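13th November

I spent most of the day on the left gripper of our hand-held pair, and I want to write down what I did before I forget the order.

The complaint was simple. The left one closed fine on a hard object, but on anything thin it stopped short and the log still said it was shut. The right one, same build and same age, had no such trouble. We have a shared log in Kondton, and going back through it I could see the drift starting in July, a little more each week.

I pulled the finger pads first. The old pads had gone shiny and one had started to lift at the corner. I cleaned off the glue, put on a new pair from the Grovberg order and left them under a clamp over lunch. The old glue takes longer than you'd think to come off. I used a plastic scraper and kept the solvent away from the housing.

After that I opened the body. Two screws on the jaw slide were loose, and the cable to the encoder had been pinched by the cover. It wasn't cut, so I moved it back into its channel and taped it down. I put a drop of thread lock on the screws and closed everything up again.

Then calibration. Our steps are short:

1. Fit the marker and check that it does not rock.
2. Open and close the jaws 33 times with nothing in them.
3. Zero the encoder with the jaws fully closed.
4. Run the camera check and save the file under the unit number. This one is 716.

The first camera check failed because I had left a thumbprint on the lens. I wiped it and the second one passed. I also set the next pad change at 200 hours of use. The old setting in Kondton was blank, so the reminder never came up.

I still don't like the way the cover sits over that cable. The Loltitz units have a deeper channel there and I have never had to open one for this. I may file ours down a little next time - or just order the newer cover and be done with it.

Next on my list is the spare charger, and the box of pads needs a label on it. 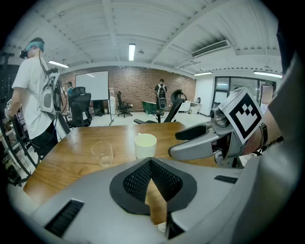
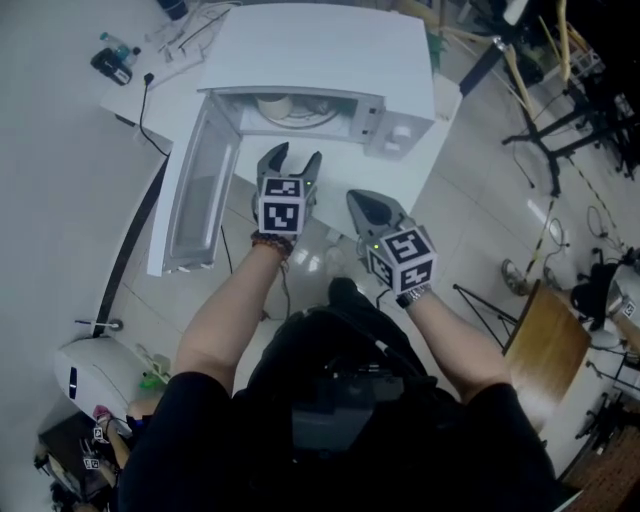

Hand-held grippers with their markers on, at the wooden table (first) and at the microwave (second).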